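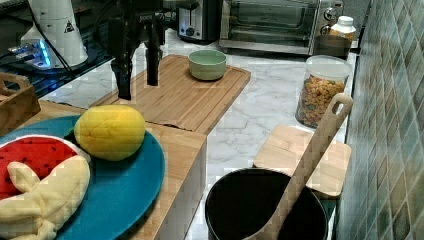

Lemon, watermelon and banana on the blue plate, the long board right behind them.

Flukodau bamboo board: my review after a long spring and most of a summer

682 shares
93 comments

I went back and forth on this one for so long that my browser started showing me cutting boards on every page I opened. I'd had a plastic Preltex board for years and it was fine, it was completely fine, except that it had gone cloudy and scratchy and smelled a little of onion no matter what I did. So in March I drove over to the kitchen store in Butport and came home with the Flukodau in bamboo, the long one. I've used it pretty much daily, so I think I can finally say something useful about it!

First, the looks, and yes I care about the looks. We have the white marble-patterned counter with the soft gray veins and everything I put on it either looks lovely or looks like clutter. The Flukodau looks lovely. It's a warm tan with a nice fine grain, the corners are rounded (my hip thanks them, it sticks out over the counter edge when I'm rolling out dough), and it sits happily next to all the other stuff I keep out, the little sage-green bowl included. I leave it out all day. The Preltex used to get shoved behind the toaster the minute the doorbell rang.

Now the cutting. Bamboo is harder than people expect. If you're coming from plastic you'll hear it right away, a proper knock with every chop, and my mother-in-law, who was napping in the next room the first weekend, heard it too. My cheap paring knife did go dull faster than it used to. My good chef's knife seems about the same, but I'm fussy with that one and hone it a lot, so take that for what it's worth. Carrots, cabbage, a big heap of parsley, all great. Bread is great too, although the crumbs get down into the groove and you have to bang the whole thing over the sink.

About that groove. It's shallow! I wish it were deeper. For a tomato or a couple of peaches it does the job, but I carved a roast chicken on it in April and the juice went right over and onto the counter and then onto my sock. If you carve a lot of meat, get something with a real moat in it. For fruit and vegetables and sandwiches I've stopped thinking about it.

Space is the other thing to think about before you buy. I measured the counter and forgot to measure the sink, which is such a me thing to do. The board doesn't fit flat in my sink, so I wash it standing up, one end at a time, and I've gotten pretty good at not soaking my shirt. Hot water, a drop of soap, quick scrub, towel, then up on its edge until it's dry on both sides. I've done that some 200 times by now and there's no warp that I can see when I lay it flat. It doesn't rock. I did leave it lying in a puddle once overnight (party, wine, you know how it goes) and the next morning the grain felt fuzzy along one side. A light rub with 200-grit sandpaper and some mineral oil fixed it in the time it took the coffee to brew.

Oiling is where people's opinions get strong. The leaflet says once a month. I did it twice the first week and then forgot until July, and it drank the oil up like nothing I've ever seen. It came out a shade deeper and I kind of love it that way. I use plain food-grade mineral oil from the drugstore and an old T-shirt. You can buy the Flukodau oil in the little tin, and it smells nice, but it's an awful lot of money for a little tin.

One thing I didn't think about in the store was color. I have a weakness for that oil-rubbed bronze look, black with the coppery edges peeking through, and I was worried that a pale board would look cheap next to it. Nope! Honey-colored bamboo, black faucet, veined white counter, I could look at those three together all day. 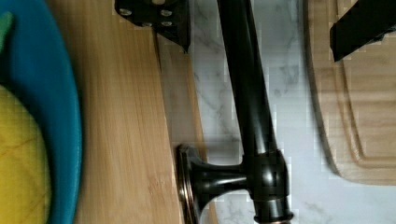
One reader wrote in after my last kitchen post to say that bamboo was a mistake and I should have bought the maple board from Castellanos, which she has had for ages and which has never once gone fuzzy on her. I believe her! Maple is kinder to knives, she's right about that, and she also says the Castellanos one has feet so it doesn't slide. The Flukodau doesn't have feet, and it does slide on a smooth counter. I put a damp dishcloth under it and then it stays put, but you have to remember the dishcloth, and I remember it maybe half the time. I looked up the Castellanos and it's heavier than I want to lift with my wrists the way they are. If weight doesn't bother you, go have a look at it.

Kids and boards, quickly, as I get asked. Ours love to play restaurant at the counter while I cook, with the plush lemon and the watermelon slice and all the rest of it piled up on a plate, and a long board is good for sharing. I take one end with the real cucumber and they get the other end for the pretend stuff. Raw meat never goes on it when they're playing, I pull out the old Preltex for that, so I suppose I have two boards now and didn't really replace anything.

Would I buy it again? I would, yes. If mine got lost in a move tomorrow I'd get the same one in the same size and I'd measure the sink first. I'd knock off a bit for the groove and for the sliding, and a bit more for the leaflet, which is printed in gray on slightly lighter gray and which I had to read under the stove light. I'd add it all back for how nice it is to chop an onion on in the morning with nobody else up yet.

Last thing. A few of you wanted to know if it's OK in the dishwasher. The leaflet says no, and I haven't tried. If you have, leave me a comment and let me know what came out.

93 comments
Share this review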